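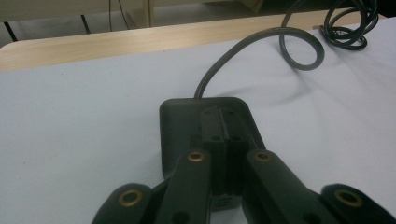
Feditz bench data: cable and small device handling

README, last touched May 26, 2025

Hello, and thanks for picking this up. I'm Keith Hartley, I work the returns bench at Drimach, and I've ended up as the person who looks after this folder. I'm not a programmer, so if you want the loader explained properly you'll need the notes in the tools folder. What I can tell you is what's in the data, how we made it and what it's been like having this go on in the middle of a working repair shop.

What's in it

There are 2,000 recordings, all made by bench staff using a hand-held gripper with a camera on it. You squeeze, it closes, and the camera keeps what you did. The jobs are the dull end of our day: picking up a small black plastic device with its cable still on, turning it over, moving the cable out of the way, coiling the cable, putting the lot in a tray. Black things on a white top, mostly. Cables start out however they came out of the bag, so expect big loose loops and some proper tangles.

Each recording has a job name, a bench number and a short comment from whoever was holding the gripper. The comments are worth reading! They're blunt, but they'll tell you more about why a grab went badly than the numbers will.

Folders

raw: straight off the gripper, nothing trimmed
clean: same recordings with the fumbling at the start and end taken off
comments: plain text, one file per recording
tools: loader and checker, written by the Endus people

Use clean unless you have a reason not to. If a recording is in raw and missing from clean, it failed the checker, usually from a hand over the lens.

How we worked

Four of us took turns, two hours at a stretch at most. We started in December with longer turns and my wrist had opinions about that. The gripper isn't heavy but you hold it at an odd angle, and your thumb does all the work. If you're planning something similar at your place, sort out the breaks before you sort out the file names.

Nobody's repair targets were changed for the first few weeks, which was a mistake, and we said so. You can't do your normal pile and teach a machine as well. Now recording time is booked as recording time and it comes off the pile. That one change did more for the mood than any of the talks we were given.

What it changes for us

The plan is that the arm on the Hägglund bench takes over untangling and traying, and we keep the testing and the actual repairs. I'm fine with that. I have coiled enough cable for one life. Not everyone here agrees, and I'd be fibbing if I said otherwise: coiling is the bit where you chat and rest your eyes, and if it goes, the day is all fiddly screws. We've asked for job rotation in writing and we've got a yes for the trial. After that, we'll see.

The comments carry no names and management have agreed not to use the recordings to judge anybody's speed. Please stick to that if you use the data. Don't go ranking benches.

Known problems

Cables on bench 5 are mostly shiny ones and the glare is bad in the late afternoon.
Left-handed grabs are thin on the ground. Only one of us is left-handed.
"Coil" and "tidy" were used for the same job early on. I've fixed the ones I found.

Spot anything else, put it in the issues list and I'll have a look between jobs.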